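**To:** Toledo site staff list
**From:** Niloufar Ansari
**Date:** 15/10/2018
**Re:** Assembly cells and bench assignments

Eoin Conneely wrote:

> Will the 32 bench technicians keep their grade once Zandosier takes over the cells? The notice did not say.

Grades and pay are unchanged. Technicians will load the parts trays, check the fit of each component and handle rework – the arms will place processors, memory and cards.
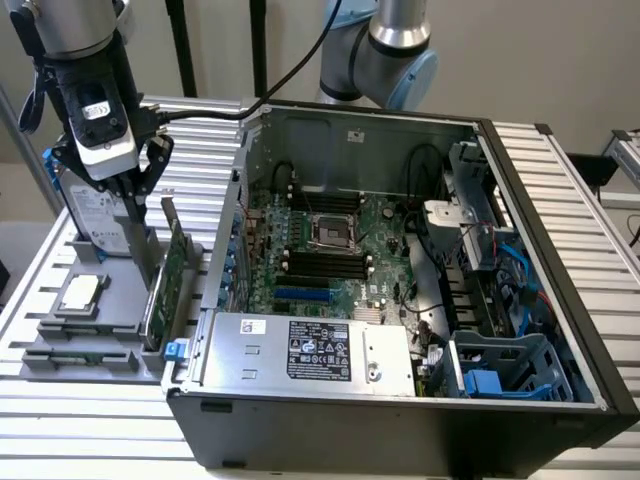
*Parts tray and open tower at the assembly cell.*

Training takes 4 shifts and is paid at the normal rate. Staff who prefer to remain on manual repair should tell their supervisor before the end of February. Cards and drives returned by customers will continue to be tested by hand.
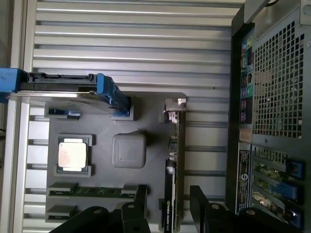 Venla Heiskanen has asked that technicians also be given the authority to stop a cell without first calling a supervisor. Management agrees, and the work rules will be amended to say so.

Niloufar Ansari
Site Operations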